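Neues Popcorn in der Stadt, und ich habe schon zu viel davon gegessen

05.06.2018
Von Pallavi Tomar

Wer in den letzten Tagen durch die Tostell gelaufen ist, hat es wahrscheinlich längst gerochen: In der kleinen Passage hinter dem Markt wird jetzt Popcorn gemacht! Der Laden heißt Çınar, hat seit Samstag geöffnet und ist so schmal, dass man sich beim Rausgehen mit den Leuten, die reinwollen, kurz absprechen muss. Ich war natürlich gleich am ersten Vormittag dort (rein beruflich, versteht sich) und bin mit vier Tüten wieder rausgekommen.

Hinter der Theke steht Amândio Caldeira, den manche noch vom Nussstand auf dem Wochenmarkt kennen. Gebrannte Mandeln macht er weiterhin, aber sein Herz hängt jetzt am Mais. Er lässt ihn in einem großen Kessel mit Kokosöl aufgehen, immer nur kleine Mengen, und dann wird gewürzt, solange alles noch richtig heiß ist. »Kaltes Popcorn nimmt nichts mehr an, da rieselt dir das Salz unten in die Tüte«, hat er mir erklärt, während er mit beiden Armen im Kessel rührte. Ich habe genickt und weitergekaut.

Sechs Sorten gibt es zum Start. Mein Liebling ist Sumach mit Zitrone, säuerlich und ein bisschen staubig an den Fingern, davon hätte ich gern einen Eimer. Karamell mit Meersalz ist auch dabei, klar, das muss wohl sein, und es ist wirklich gut, nur nach einer halben Tüte hatte ich genug. Braune Butter mit Thymian fand ich erst komisch und dann plötzlich leer. Mit Rosenwasser bin ich nicht warm geworden, meine Kollegin am Nebentisch dagegen hat die Tüte nicht mehr hergegeben.

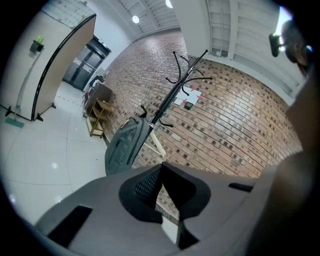 Schwarzer Garderobenständer hinter einem grauen Bürostuhl.

Am Eröffnungstag gingen 618 Tüten über die Theke, bis zum Montagabend waren es dann 1402. Amândio hatte mit der Hälfte gerechnet und musste am Sonntag bei einem Bekannten in Flemulbridge Mais nachholen, weil seine eigenen Säcke leer waren. Der Mais kommt sonst von der Mühle Bumport, eine kleinkörnige Sorte, die weniger Schalen zwischen den Zähnen lässt. Das kann ich bestätigen, und wer mich kennt, weiß, dass ich bei Popcornschalen empfindlich bin!

Die kleine Tüte kostet zwei Euro, die große vier. Wer einen eigenen Behälter mitbringt, bekommt 30 Cent Nachlass, und es darf ruhig eine Brotdose sein, am Samstag hat vor mir jemand eine Salatschüssel über die Theke gereicht. Sitzplätze gibt es keine, aber bis zum Brunnen sind es nur ein paar Schritte.

Im Juni will Amândio noch eine scharfe Sorte dazunehmen, mit geräuchertem Paprika und etwas Honig. Probieren durfte ich schon, die Mischung ist noch nicht fertig und mir war sie zu süß, er will da noch mal ran. Außerdem überlegt er, freitags länger aufzumachen, für alle, die abends daheim einen Film schauen und keine Lust auf die Mikrowelle haben.

Geöffnet ist dienstags bis samstags von 11 bis 18 Uhr, in den ersten beiden Wochen zusätzlich sonntags und montags ab 13 Uhr. Bezahlt wird bar, das Kartengerät ist bestellt.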